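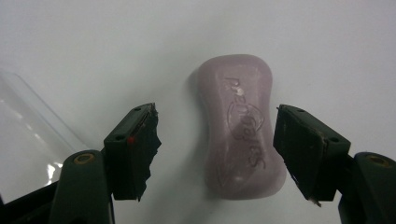

How often should I replace the pads on a home-built gripper?
When soap starts sliding out of them, or sooner if you're fond of the soap. Mine get a look every 15 grabs.

Glue the new pad on, then leave it overnight. I know you won't. I didn't either, and spent an evening peeling rubber off my thumb. Rough up the plastic first with cheap sandpaper and wipe off the dust.

Talha Memon swears by screws instead of glue. His are tidier than mine and he mentions it.

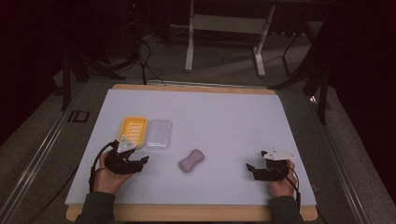 Soap, dish and lid on the board, both grippers in hand.

Tie the cables to something before you start, or your wrists will do the tidying for you — badly. Practise on soap before anything with a handle. It's cheap, and slippery enough to show up a lazy grip.

Check the pivot screws next. Tighten until the wobble goes, then back off a touch.

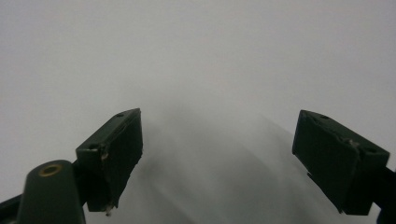 If the jaws still don't meet squarely, shim one side with a bit of card. The Biner kit has proper spacers for this, which I put somewhere safe in October.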